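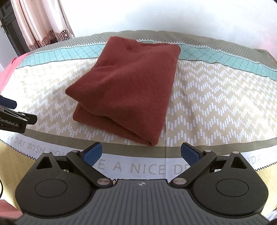 4. Folding and Storing the Soft Items

This section explains how to fold the towels, fleece pieces and knit garments which belong to the guest bed set. Please read it completely before you begin the first time. The work is simple, but the order of the steps is important, and a piece that was folded in the wrong direction will not fit in the Pirkisen shelf box.

4.1 Before you start

Use the bed as the folding surface. A table is also possible if it is longer than the towel, but most of our guest rooms do not have such a table.

1. Put the bottom sheet on the mattress and pull it flat from the corners. Sheets with a printed border or with words along the side should lie with the border outside, so the plain pattern is in the middle, where you fold.

2. Remove the pillows and put them on the chair.

3. Wash your hands and let them dry. Hand cream leaves marks on fleece, and these marks are difficult to remove.

4. Check that the item is fully dry. Touch the hem and the corners, not only the middle.

CAUTION: Do not fold an item that is still damp at the hem. In a closed box it will smell after one night, and the other items will take the same smell.

4.2 Folding a fleece towel

The large Hoshino towel weighs 500 grams and the small one weighs 300 grams. Both are folded in the same way.

1. Lay the towel on the bed with the care label down. Smooth it with the flat hand, from the middle to the sides.

2. Fold the left long side to the right long side. The edges should meet.

3. Fold again in the same direction. You have now a long strip.

4. Take the short end that is near to you and bring it to the far end.

5. Fold one more time if the towel is the large size.

6. Press lightly with both hands for a few seconds. Do not press with the knee or with a heavy object.

Note: Small wrinkles on the top layer are normal and you do not need to repeat the folding. Repeat it only if the bundle is higher on one side than on the other side.

Note: A fleece bundle stays thick. If you try to make it thin by pressing, it opens again when you lift your hands.

4.3 Folding a knit garment

Knit garments, such as T-shirts and light sweaters, stretch easily, and for this reason they need more care than the towels. Never lift a knit garment by one shoulder or by one sleeve. Gather it first into a narrow form, and then hold it from two sides at the same height. A rust-red knit, held between two jaws, makes a tall column with two main folds and a crease in the center, and this is a good form to have before you lay the piece down. Look also for the loose part: on the left side of the same cloth a flap spreads out over the gray fabric, and such a flap must be brought in before you continue. If you leave it outside, the finished bundle will be wider at the bottom.
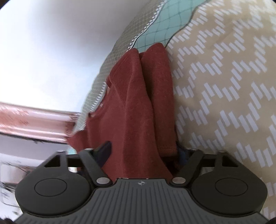
1. Lay the garment on the bed with the front side down.

2. Bring in all loose parts. Sleeves go straight to the back, not across.

3. Fold the left third to the middle and then the right third over it.

4. Find the bottom hem with your fingers. Lay it straight and let the stitching show.

5. Fold the hem up to the collar, one time for adults' sizes and also one time for children's sizes.

6. Turn the garment so the front is up.

CAUTION: Do not pull on the hem to make it straight. Move it with small pushes. The stitching of a knit hem can break, and after this the hem becomes wavy and cannot be repaired at home.

4.4 Putting the items in the box

1. Place the large towels at the bottom and the small towels over them.

2. Place the knit garments on top. They should not carry weight.

3. Leave a space of one finger under the lid.

4. Write the contents on the Kaltik card and put the card in the front pocket.

From October we add one extra fleece for each bed. In these months use the deep box. The deep box must not be heavier than 3000 grams when it is full, or the Gundow shelf will bend in the middle.

4.5 If something is not right

The bundle opens by itself: the first fold was not pressed. Open it completely and begin again at step 1.

The towel does not fit in the box: check if it was folded first along the long side.

The fleece has small balls on the surface: remove them with the soft brush, in one direction only. Do not use scissors.

For missing boxes or cards, please ask Annunziata Marino. For shelf problems, ask Jianguo Cheng before you move any shelf.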